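Brekness Sound Archive

The Brekness Sound Archive is a collection of 475 field recordings held at Liloreck. It was founded by the composer Sanaa Bensaid and is open to musicians, film-makers and schools by appointment. Most of the recordings — work songs, harbour noise and spoken memories — were made on open-reel tape.

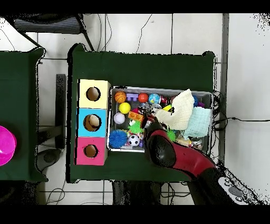
Toys in a grey bin, beside three cardboard cubes.

Each July the archive commissions new pieces based on its holdings. The first, Minik, was a score of 20 minutes for strings and tape, performed to an audience of 300.
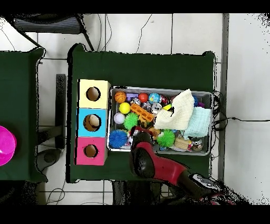

Maribeth Evangelista wrote that the tape parts of Minik "deserved to be heard alone" and that the strings too often covered them. A revised version leaves 3 of the recordings unaccompanied.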